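Review: the Grodside Bench Rules pack (printed cards, wall sheet and logbook)
Posted 02/03/2022

I've had the Grodside pack on my bench since last May, so it's had a fair go. You get a ring-bound set of cards, a wall sheet and a logbook with 110 pages, all meant to get small robot arm set-ups working to the same house rules. I bought mine from Skindara and it came in a plain card sleeve with one corner bashed in, though the cards were fine.

I nearly sent it back after the first read! The opening cards are a bit stern (lots of "the operator shall") and I'd hoped for something I could hand straight to a beginner. Then I got to the section on laying out the table and warmed to it. It wants one container, a clear patch of table beside it for the arm, and the same soft items used all the way through a session, with each one written in the log before you start. Soft toys do nicely for this, and plenty of them have odd shapes, so the gripper gets a proper workout.

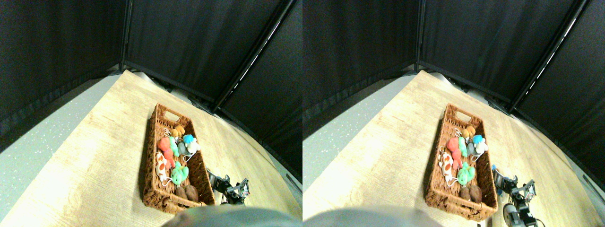 The card I use most is number four, on hands. Nobody reaches into the container while the arm has power, full stop, and the person at the stop button doesn't do any other job. I used to be terribly sloppy about that second bit, fetching things and chatting away, and I've got much better with the card propped up in front of me. It also asks for a plain backdrop where you can manage one, and for cables to be checked at every joint before each session.

Where it gets fussy is the gripper section. You're told to look over the fingers every 100 grasps and do a full check of every fixing at 2000, with a signature each time. I do the second one faithfully. The first I've stretched a bit (sorry, Grodside), mostly on days when it's all soft stuff and nothing hard is touching the fingers.

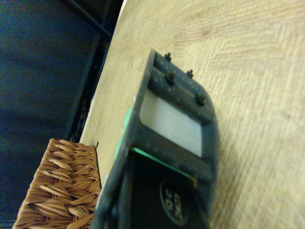
Photo: Cesholm workshop

The finger card does make you look at the right places, I'll give it that: studs, edges, any panel or window set into the finger, and dust, which I'd always ignored. A wipe with a dry cloth is all it asks for. I'd have liked a drawing or two, as the wording for left and right gets muddling once the wrist has turned.

The logbook is lovely, thick paper and it lies flat. The wall sheet is too small to read from the stop button, so I've copied mine out on a big bit of card in marker pen. Going through the start-up list takes me roughly 30 minutes, less if I've left things tidy.

I've also tried the Lại cards, which are cheaper and friendlier to read but say hardly anything on logging. If it's just you and one arm I'd go for those. For a shared bench, get the Grodside. Four stars from me, and I'll be ordering another logbook when this one's full.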